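February, late, kitchen table again

Okay, so the second gripper is alive! I got home, skipped dinner (toast counts, I've decided) and went straight down to the shared shop with my bag of brass inserts and the fingers I'd been fussing over for most of the month. I call this pair Prullar. The first pair was Vorkton, and we don't talk about Vorkton, except that I'm still stealing screws out of it.

The inserts went in pretty well, all but one, which sank crooked and I had to heat it again and nudge it straight with tweezers while saying some words. Then the lights. I love the cyan, I really do, it makes the whole thing look way more expensive than it is. I've spent $298 on this build so far and I'm not adding in the filament, thank you very much.
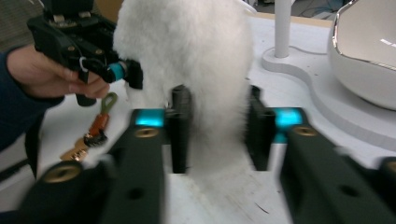 Anyway, soft stuff is still the hard part. A block is easy, you close on it and you know where you are. Fur just squishes and keeps squishing, and I can't tell from the pads when I've got hold of something and when I've got hold of fluff. I wrote down 43 grabs tonight before my thumb gave up, and my handwriting by the end is terrible, so good luck to me tomorrow reading which ones were drops.

Things I want to try next: grippier pads, maybe cut from that rubber mat, and a weaker spring. Also need to order more of the short screws, 2 left in the jar. Found white fuzz in my tea when I got home. Bed.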